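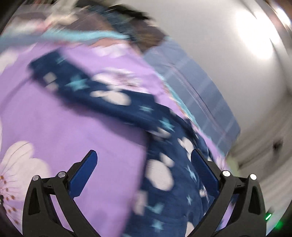 Flowered bedding and a navy fabric with stars, between the two blue pads.

Can machines do the bed yet?

15/06/2023

My mother folded everything in our house, also the kitchen rags, and she did it while talking on the phone. I think of her each time I read that a home robot will be ready next year. I have read this sentence for 7 years now, and my blanket is still waiting for me every morning.

For me the hard thing is cloth. A cup stays a cup when you touch it. A blanket becomes another object every time, and its corners hide inside it. When I fold a fleece I find the corner with my fingers before my eyes find it, and I don't know how to explain to a machine what I felt. Two simple fingers can hold cloth very well, I have no doubt about this. But to hold is the small part of the work. You must also know which layer you are holding, and whether the one under it is coming too.

In August I visited the Kendar laundry, where I worked when I was a student. They have a folding machine for hotel sheets and it is very fast, but a person must put the corners into the clips. All sheets there have the same size and are white. Give it a child's blanket from somebody's home and it stops with a red lamp. The shift leader told me they had 56 stops in one week, most of them from towels which came in the wrong cart. 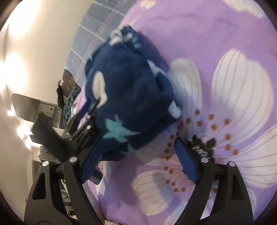
Tukar wrote to me under my last post that I ask for too much, and that a robot which needs 2 minutes for one blanket is still good if it works while he is in the office. I have thought about this answer for a long time. Maybe he is right. I don't need it to be fast, I need it to finish without calling me.

Still, I would like to see it in a small bedroom, with a soft bed and the thing to fold all rolled up in a lump. In the videos the table is flat and the shirt is already spread out - and spreading it out is half of my work on Sunday evenings, sorry, on laundry evenings, it moves with my shifts.

If a machine can take a lump and give me back a square, more than 100 times without help, I will write here that I was wrong. For now I do the bed myself, and the pillow covers I leave for my brother.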